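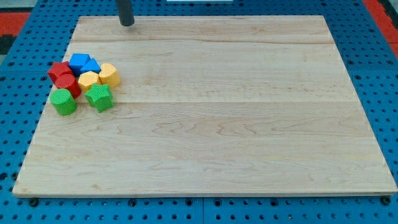
Jannik Ackermann
トピック作成者 / 一般メンバー(投稿数 51)

件名:共有メールボックスからタスクを作ると担当者が外れる

2025-11-26 投稿

Arnovovのメール連携を使っています。個人の受信トレイからタスクを作る分には問題ないのですが、共有メールボックス(support宛て)で同じことをすると、担当者欄が空のまま登録されます。

環境は次のとおりです。
・Windows版のデスクトップアプリ、アドインは最新
・共有メールボックスは2つ、どちらも同じ症状
・Arnovov側の権限は「編集可」
・既定のリストは設定済み

手順は、メールを開く、リボンのArnovovボタンを押す、「新規タスク」を選ぶ、担当者に自分を入れて保存、です。保存直後の確認画面では自分の名前が出ています。ところがArnovovを開くと担当者なしになっています。件名、本文、添付ファイルは正しく入ります。

同じ症状の方はいますか。

----

kurobe_t
メンバー

うちでも出ています。添付も本文も入るのに担当者だけ消えます。ブラウザ版のメールで作ると消えないので、しばらくそちらで作っています。

----

Hildegard Fuchs
メンバー

共有メールボックスの場合、アドインがどのアカウントで動いているかを先に確認してください。アドインのパネル右上の歯車を開くと、いちばん下に接続中のアドレスが出ます。そこがsupport宛てのアドレスになっていると、Arnovovのユーザーと一致しないので担当者が捨てられます。

自分のアドレスになっていれば別の原因です。

----

Jannik Ackermann
トピック作成者

確認しました。自分のアドレスになっていました。一度サインアウトして入り直しても同じです。

ブラウザ版も試しました。kurobe_tさんの言うとおり、こちらでは担当者が残ります。

----

nagi_ops
メンバー

既定のリストに自動化ルールは入っていませんか。うちは「受付」リストに「作成時に担当者をクリアする」というルールを前の管理者が入れていて、それに気づくまでかなりかかりました。リストの設定から自動化の履歴を見れば、動いたかどうかわかります。

----

Jannik Ackermann
トピック作成者

ルールは2つあります。期限を翌営業日にするものと、件名に「請求」があればタグを付けるものです。担当者を触るものはありません。履歴にもこの2つしか出ていません。

----

mitsu88
メンバー

そもそも共有メールボックスから手でタスクを作るのをやめたほうが早いと思います。Arnovovのリストにはそれぞれ受信用のアドレスがあるので、support宛てをそこへ自動転送すれば全部タスクになります。担当者はリスト側の既定値で入ります。アドインは使いません。

うちはこの方法に変えてから困っていません。

----

Hildegard Fuchs
メンバー

転送は勧めません。自動転送すると差出人が共有メールボックスのアドレスに置き換わることがあり、タスクから返信したときに自分たちのところへ戻ってきます。不在通知や配信エラーも全部タスクになります。以前それをやって、休み明けにリストを開いたら293件たまっていて、ほとんどが不在通知でした。

----

mitsu88
メンバー

それは振り分けルールを先に作っていないからでは。件名と差出人で不在通知を除外してから転送すれば入りません。差出人の件も、「転送」ではなく「リダイレクト」を選べば元のアドレスが残ります。

----

Hildegard Fuchs
メンバー

リダイレクトは管理者が外部宛てを禁止している会社が多いです。うちもそうです。使える環境なら使えばいいと思いますが、最初の質問は担当者が消える話なので、転送の是非は別のトピックにしませんか。

----

kurobe_t
メンバー

転送だと、タスクにするメールとしないメールを人が選べなくなるのも困ります。supportには営業メールも来るので。

----

esu_hayashi
メンバー

Esskaのアドインを一緒に入れていませんか。Esskaもメールをひも付けるときに独自の分類項目を書き込みます。両方入れていた時期に、Arnovovのほうで担当者とステータスが空になることがありました。Esskaを無効にしたら直りました。関係があるかどうかは断言できません。

----

Jannik Ackermann
トピック作成者

Esskaは入っていません。アドインはArnovovとGallardo(署名の管理)だけです。

Gallardoを無効にして再起動しましたが、担当者はやはり消えます。

----

nagi_ops
メンバー

「既定の保存先」を外して、毎回リストを選ぶ形で一度作ってみてもらえますか。既定の保存先を使うときだけ、パネルが途中の入力画面を省略して保存しているように見えます。

----

Jannik Ackermann
トピック作成者

既定の保存先を外したら担当者が残りました。個人の受信トレイでも共有メールボックスでも、両方のメールボックスで確認しています。

もう一度既定の保存先を設定すると、共有メールボックスのほうだけ再発します。

とりあえずこれで運用できますが、毎回リストを選ぶのは手間です。リストが多いので検索しないと出てきません。

----

kurobe_t
メンバー

こちらも外したら残りました。リストはお気に入りに登録しておくと一番上に出ます。左メニューでリスト名の横の星を押すだけです。アドインのパネルに反映されるまで少し待つ必要がありました。

----

mitsu88
メンバー

既定の保存先が使えないのなら、アドインの利点はあまりないと思いますが。

----

Hildegard Fuchs
メンバー

返信ボタンの横からそのまま作れて、元のメールへのリンクが残るので、うちでは十分です。転送だとそのリンクは付きません。

Jannikさん、サポートに報告するなら、パネルの歯車から出せる診断ログを付けてください。保存の直後に出さないと該当の操作が入りません。それと、共有メールボックスを「追加のメールボックス」として開いているのか、別アカウントとして追加しているのかも書いたほうがいいです。最初に必ず聞かれます。

----

Jannik Ackermann
トピック作成者

「追加のメールボックス」として開いています。ログを付けて報告しました。返事が来たらここに書きます。

----

esu_hayashi
メンバー

別アカウントとして追加している者ですが、既定の保存先ありで試したところ、担当者は消えませんでした。開き方の違いはありそうです。

----

Jannik Ackermann
トピック作成者

サポートから返事がありました。再現できたそうです。追加のメールボックスとして開いた場合に、既定の保存先とユーザー情報の読み込み順が入れ替わるという説明でした。修正は1月の更新に入れる予定とのことです。それまでは既定の保存先を外すか、別アカウントとして追加してくださいと案内されました。

別アカウントのほうは、うちではパスワードを配れないので見送ります。お気に入りの星で続けます。nagi_opsさん、助かりました。

----

tobira
新規メンバー

横からすみません。Atelのメールアプリでも同じことが起きますか。Arnovovのボタンが三点メニューの中にあって、既定の保存先の設定自体が見つかりません。

----

nagi_ops
メンバー

Atelでは既定の保存先は使えなかったはずです。毎回選ぶ形になるので、この件の症状は出ないと思います。出た場合は別のトピックを立ててください。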